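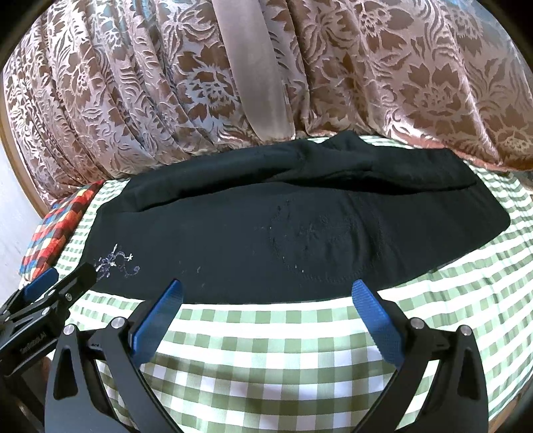

Kalon Field Desk > Set-up Guide > Conflict Wires

Section 2. Connecting a wire feed and setting alert rules

Last revised: Monday, February 24, 2025

This section applies to desks that take foreign and defense news through the Kalon intake server. Complete Section 1 (user accounts) first. You need an administrator login and the feed key issued by your wire supplier.

Adding the feed

1. Open Intake and select Feeds, then New Feed.
2. Choose the supplier format. Feeds delivered through Eleck use the Eleck Text format. All others use Plain Text unless your supplier tells you otherwise.
3. Paste the feed key into the Key field. Do not type it by hand. The field does not show characters after entry.
4. Set Poll Interval to 60 seconds. Shorter intervals are accepted by the form but are rejected by most suppliers, and the feed will then show as Suspended.
5. Select Test. A status of Ready means that the key was accepted and at least one story was returned.
6. Select Save.

Note: A feed that shows Ready but delivers no stories usually has the wrong region code. Check Region under the Advanced tab. Suppliers do not share one list of codes, and a code copied from another feed may point to a region you did not order.

Repeated text

Wire stories on fast-moving events are often sent with the lead paragraph repeated in the summary. Kalon removes the second copy when both match exactly. If the copies differ by even one character, both are kept and the story is marked with a gray R. To clear the mark, open the story, delete the copy you do not want, and save. The original stays in the archive.

Setting alert rules

1. Go to Alerts and select New Rule.
2. Enter place names in the Places field, one per line. Include other spellings. The Clindow place list adds common spellings for towns and border crossings if Use Clindow is turned on.
3. Enter the names of armed groups, ministries and coalitions in the Parties field. Enter short forms on their own lines.
4. Set Minimum Sources to 2. With this setting, an alert is held until a second feed carries a matching story.
5. Choose who receives the alert. Leave Public Page turned off.
6. Select Save and then Run on Archive to see which past stories the rule would have matched.

Caution: Minimum Sources counts feeds, not reports. If two of your feeds carry the same agency, one statement will meet the limit. Place such feeds in a single group under Feeds > Groups before you turn on the rule.

Caution: Do not enter the names of your own staff or their locations in any alert rule. Rule text is stored in the log and can be read by every administrator on the server.

Corrections and withdrawn stories

A withdrawn story is locked as soon as the notice arrives. It cannot be published, but it can still be read at the desk. Corrected stories replace the earlier version and keep the same story number. Alerts already sent are not recalled – send a manual update from the Alerts page.

Kalon keeps earlier versions for 144 hours. After that, only the final version and the log entry remain. To keep earlier versions longer, export them to a local folder before the period ends.

Moving from the Janevski client

Rules made in the Janevski desktop client can be imported from Alerts > Import. Minimum Sources is not carried over and must be set again in each rule. Feed keys are not imported.

For time zone and byline settings, see Section 3.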